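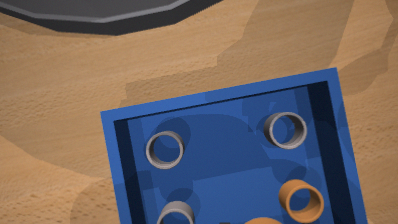 집안일 및 작업장 자동화 검토 모임 회의록

시각: 오후 2시 시작
장소: Grolura 사무실, 안쪽 회의실
참석: Ludger Grube(진행), Barnabás Gál(시뮬레이션 담당), Albers 작업장 대표 두 명, Dekberg 구매 담당 한 명
불참: Taltuvley 쪽 담당자(서면 의견을 미리 보냄)
기록: Grolura 운영지원

공유 14 · 댓글 6

1. 지난 회의록 확인

지난 회의록은 한 곳을 고치고 승인하였습니다. 3항에서 "설거지"라고 적은 부분은 "식기 정리"가 맞습니다. 물을 쓰는 작업은 올해 검토 범위에 들어 있지 않습니다. Albers 쪽에서 이 구별을 앞으로도 분명히 적어 달라고 요청하였습니다.

2. 검토 질문의 정리

Grube 씨가 이번 모임의 질문을 다시 읽었습니다. 기계가 지금 집안일이나 작업장의 잔일을 사람 대신 맡을 수 있는가, 맡을 수 있다면 어느 일부터인가 하는 질문입니다. Dekberg 담당자는 "맡을 수 있다"의 뜻이 사람마다 다르다고 말하였습니다. 한 번 성공하는 것과, 사람이 보지 않아도 오전 내내 계속하는 것은 같은 말이 아닙니다. 토론 끝에 본 모임은 두 번째 뜻으로만 이 말을 쓰기로 하였습니다.

3. 후보 작업에 대한 의견

집안일 쪽에서는 식탁 위 물건 치우기, 장난감 정리, 빨래 개기의 세 가지가 후보로 남아 있습니다. 빨래 개기에 대해서는 의견이 길었습니다. Gál 씨는 천의 모양이 잡을 때마다 바뀌므로 지금 준비된 방법으로는 어렵다고 설명하였고, Grube 씨도 같은 생각이었습니다. Taltuvley의 서면 의견은 반대로, 손님이 가장 먼저 묻는 일이 빨래이므로 목록에서 지우지 말아 달라는 내용이었습니다. 목록에는 남기되 순서는 마지막으로 옮겼습니다.

작업장 쪽에서는 작은 부품을 종류별로 나누는 일과, 교대 후에 작업대를 치우는 일이 이야기되었습니다. Albers 대표 한 명은 작업대를 치우는 데 매일 시간이 꽤 들지만, 이것을 맡은 사람이 따로 없어서 비용으로 보이지 않는다고 하였습니다. 다른 대표는 부품 나누기가 더 급하다고 하였습니다. 그곳에서는 고리와 짧은 관 모양의 부품이 한 통에 섞여 들어오며, 통 하나에 2,000개까지 들어간다고 합니다.

Dekberg 담당자가 한 가지를 질문하였습니다. 부품이 서로 닿아 있거나, 긴 물건 바로 옆에 붙어 있으면 어떻게 되는가 하는 것입니다. Gál 씨의 대답은 다음과 같았습니다. 떨어져 있는 물건은 잡을 자리를 고르기가 쉽습니다. 옆에 벽이나 막대가 있으면 손가락이 들어갈 틈이 모자라서 방향을 바꾸어야 하고, 방향을 바꾸는 동안 옆의 물건을 밀 수 있습니다. 속이 빈 모양은 바깥을 잡을 수도 있고 테두리 한쪽만 잡을 수도 있어서 선택이 늘어나지만, 선택이 늘어나면 잘못 고르는 경우도 늘어납니다.
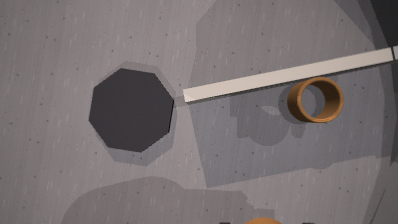 4. 시뮬레이션 시험 보고(Gál)

Gál 씨가 4월까지의 시험 결과를 보고하였습니다. 물건 하나를 집어 정해진 자리에 놓는 시험을 920회 하였고, 그중 600회를 성공으로 기록하였습니다. 성공의 기준은 물건이 정해진 자리 안에 서 있고, 주위의 다른 물건이 움직이지 않은 것입니다.

Albers 쪽에서는 이 숫자를 듣고 실망스럽다고 하였습니다. 사람이 이 정도로 일하면 그날 오후에 다시 교육을 받는다고 합니다. Gál 씨는 실패의 많은 부분이 집는 단계가 아니고 놓는 단계에서 나왔다고 보충하였습니다. 기울어진 채로 놓인 것, 이미 놓인 것을 건드린 것이 대부분입니다. 그림자가 겹치는 곳에서 가장자리를 잘못 읽은 경우도 있었으나, 이것이 몇 번인지는 아직 나누어 세지 않았습니다.

Grube 씨는 시뮬레이션에서 나온 비율을 실제 작업장에 그대로 옮겨 말하면 안 된다고 주의를 주었습니다. 먼지, 기름, 조금씩 다른 부품 크기가 시뮬레이션에는 없습니다. 반면에 Dekberg 담당자는, 순서를 비교하는 데에는 충분하지 않은가 하고 물었습니다. 예를 들어 어느 작업이 더 어려운지를 아는 것입니다. 이 점에는 참석자 모두 동의하였습니다.

5. 사람의 도움에 관한 토론

완전히 맡기는 것이 아직 어렵다면, 사람이 가끔 도와주는 방식은 어떤가 하는 제안이 Taltuvley의 서면에 있었습니다. 기계가 막히면 알림을 보내고, 사람이 와서 물건을 하나 옮겨 주는 방식입니다.

Albers 대표들의 의견은 나뉘었습니다. 한 명은 이미 다른 기계에서 그렇게 하고 있으므로 어색하지 않다고 하였습니다. 다른 한 명은 알림이 한 시간에 여러 번 오면 옆에 서 있는 것과 차이가 없다고 하였습니다. 가정에서는 사정이 더 다를 것 같다는 말도 있었습니다. 집에 사람이 없는 시간에 일이 끝나 있기를 기대하기 때문입니다.

알림 횟수의 한도를 정하자는 제안은 이번에 결정하지 못하였습니다. Grube 씨가 다음 회의 전까지 짧은 안을 써서 돌리기로 하였습니다.

6. 결정 사항

- 첫 번째 대상은 작은 부품 나누기로 한다. 장난감 정리는 움직임이 비슷하므로 같은 시험 안에서 함께 본다.
- 다음 시험은 500회로 하고, 물건이 서로 가까이 있는 배치를 따로 기록한다.
- 실패는 집기, 옮기기, 놓기로 나누어 센다. 담당은 Gál.
- Albers는 실제 부품의 견본과 통 한 개를 Grolura로 보낸다. 운송비는 Grolura가 낸다.
- 빨래 개기는 올해 시험하지 않는다. Taltuvley에는 Grube 씨가 직접 설명한다.

7. 기타

Dekberg 담당자가 회의 자료를 하루 전에 받고 싶다고 하였습니다. 이번 자료는 당일 아침에 도착하였습니다. 앞으로는 전날 정오까지 보내겠습니다.

회의실 난방 소리가 커서 4항의 질문 하나를 기록자가 잘 듣지 못하였습니다. 질문하신 분은 내용을 다시 알려 주시면 추가하겠습니다.

오후 3시 50분에 회의를 마쳤습니다. 다음 회의는 Albers 작업장에서 하며, 안전화는 현장에서 빌려 줍니다.

댓글 6 · 공유 14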